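Chapter 4
Planning and Paying for the Work Cell

Most of us meet our first robot on a price sheet. It sits there as a single line with a single number beside it, and it is very tempting - I have given in to it myself - to treat that number as the cost of the project. In this chapter we will follow a small shop, Senddale, as it plans a two-arm cell for opening doors and handling knobs, and we will try to be patient about it.
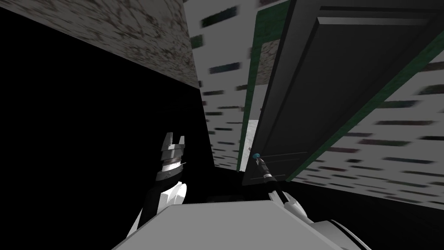 Senddale began with a list of tasks and left the catalog on the shelf for a while. Reach came first, then grip, then the floor space left over for people. The team ran 100 trials in simulation before asking Sestero for a quote, and those trials changed the order quite a bit.
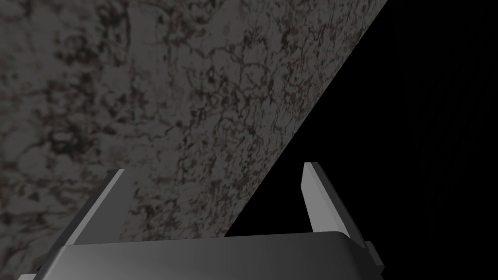
By Emil Sezer
Chapter 4 | Reading time: one evening, with coffee

Fingers are a good place to slow down. A gripper that opens wide enough for one part may be clumsy with the next, and a spare set from Nisilov, at $669, looks small until you need one for each arm (and you will!).

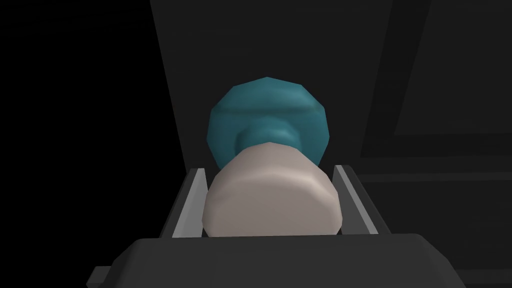

Set aside $1000 for fixtures and test parts as well, and write it on its own line so that it doesn't get swallowed by freight. We will build the full worksheet in Section 4.1, starting with the arms and working outward to training and repairs.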